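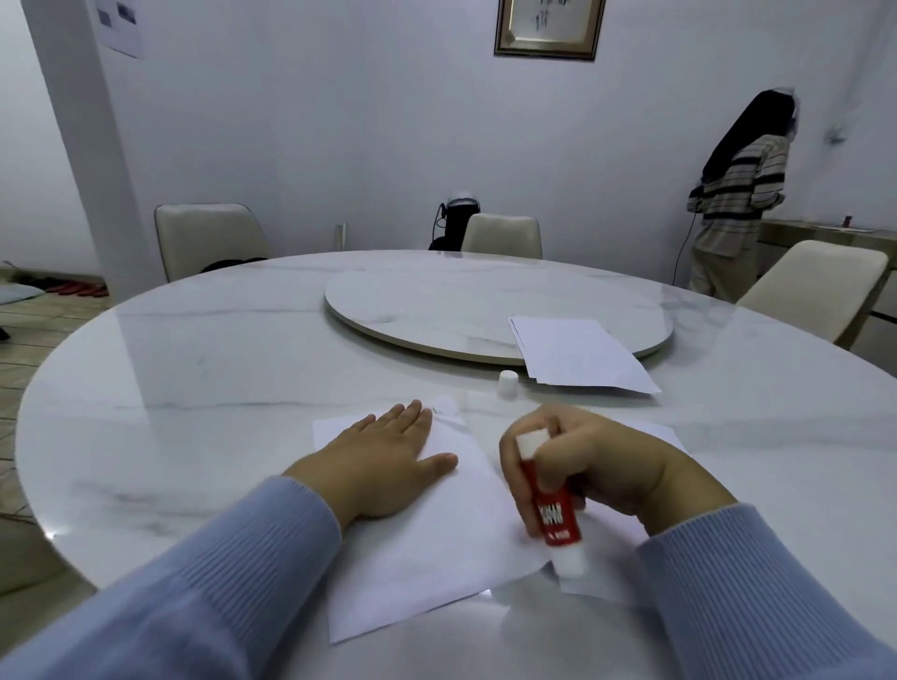

# Chapter 4: Gutters and Downspouts

I put off writing this chapter for a while, I'll admit it. Roofs are more fun, and windows give you something pretty to look at when you're done. But I've spent more wet afternoons on a ladder with a scoop in my hand than I have doing any other job on a house, so I do have opinions, and you're about to get them!

My first place was a narrow brick house in Barkach with gutters older than I was. I moved in at the end of summer and gave them no thought at all. Then came September, and one long night of rain, and in the morning I had a puddle along the basement wall big enough to float a shoe. I blamed the foundation. I blamed the window wells. I even got a price for digging out the whole north side (1,884, a number I can still see in the corner of that estimate, underlined). What I had was a downspout packed solid with maple seeds at the first elbow. Clearing it took me one morning and a garden hose.

So that's where we'll begin, with where the water goes. Before you buy a single bracket, go outside in a steady rain and walk all the way around your house. Bring an umbrella and a pencil. Look for water coming over the front lip, water running down behind the gutter, and drips at the seams. Each one points to a different problem, and we'll take them up in that order in sections 4.2 through 4.4.

## 4.1 Getting the slope right

A gutter that looks dead level from the street is usually holding water somewhere. You want a gentle fall toward the downspout, and on the long run at the back of my present house in Skaltcombe, which measures 31 feet, I set mine to drop 2 inches from end to end. You can't see it from the yard. Water sees it just fine.

To mark the slope, drive a nail at the high end, measure down at the low end, and snap a chalk line between them. Check the line before you hang anything. I once skipped that (I was hungry, it was getting dark) and had to pull every hanger on the garage the next day.

If your gutters are already up, pour a bucket of water in at the high end and watch. It should move off without hurrying. Where it stands, the hanger nearby has probably pulled loose or bent, and you can often fix the sag by moving that one hanger and leaving the rest alone.

A word on materials before we go on. Vinyl is cheap and snaps together, and it gets brittle in the cold. Aluminum is what I use and what most of the drawings in this chapter show. Steel is stronger, heavier, and will rust wherever you scratch it and forget.

**Try this before section 4.2:** Sketch your roof from above. Mark every downspout and draw an arrow to where it empties.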